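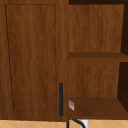
Frame-and-panel door

A frame-and-panel door is a cupboard or room door made of a panel held inside a surrounding frame. The usual explanation is that wood swells and shrinks with the seasons, and that a panel left free in a groove can move without splitting.

Origins

Popular histories credit the type to joiners in Flomstead, but the claim rests on one undated account book. Homa Karimi, who examined it, found 21 entries for doors and no mention of panels. Cosimo Marino still defends the Flomstead origin — on thin evidence.

Claims of durability

Makers often say that such doors outlast flat ones. A survey by Lorraine Mellor covered 1,563 kitchen doors and is widely quoted in support, though it left out any door that had already been replaced. The promise of a 200-year life, found in older Aremach catalogues, has no known source.

Modern use

Many current doors only imitate the form, with grooves cut into a single board. Whether these should share the name is disputed.

See also

Cabinetmaking
Mortise and tenon
Wood movement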